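Last updated: 2025-02-14

To: the Grurnesel list
Subject: Re: wrist views and the shiny bowl problem

Hello everyone, and thank you for all the kind notes about the December write-up! I have been slow, so let me quote the question that got me going again:

> You say the Clistby policy does better with the wrist cameras
> switched on. Is that true for metal too? Our experience at
> Stostetti is that anything polished sends the depth estimate
> off into the weeds, and we ended up masking it.

A very fair thing to ask, and I'm afraid the long answer is the only one I have. We dropped depth altogether for this round and trained on color alone, 700 demonstrations, with the steel bowls left in on purpose. What we wanted the model to learn was the rim — where it runs between the fingertips and how far over the bowl is tipped. 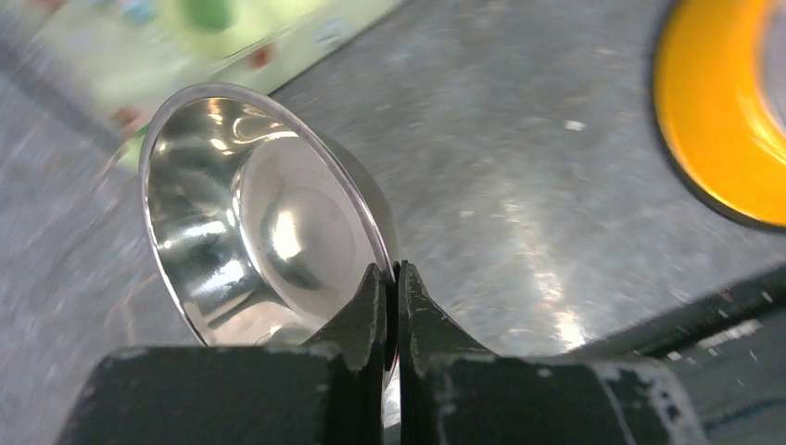 The trouble with reflections is that they move when the wrist moves, and a small network is perfectly happy to treat a highlight as a handle. Our fix was embarrassingly plain. We jittered brightness and hue in the wrist stream only, fairly hard, and left the fixed view alone. With that change the rim grasp failed 7 times in our test set, against 13 before. I wouldn't hang a paper on those numbers (please don't quote them yet!), but it was enough to make us stop masking.

The fixed view matters more than I expected with two arms. When the grippers come in close to each other, each wrist camera loses track of the bigger picture, and the side view is what keeps the Bondarchuk planner from steering them into one another.

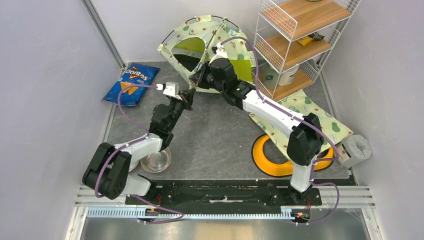
We also keep a fair bit of clutter in the workspace, and I'd encourage you to do the same. Policies trained on a bare floor fell apart when we put things back. The seed for the split is 3342 if you want to match ours.

Warmly, and do write back,
the list maintainer

Comments

Did you jitter both wrists with the same values, or separately?

Separately. Sharing them did a bit worse for us, though I only tried it on one split.

We still mask at Stostetti but I'll try the hue trick on our ladles. Thanks for the long answer.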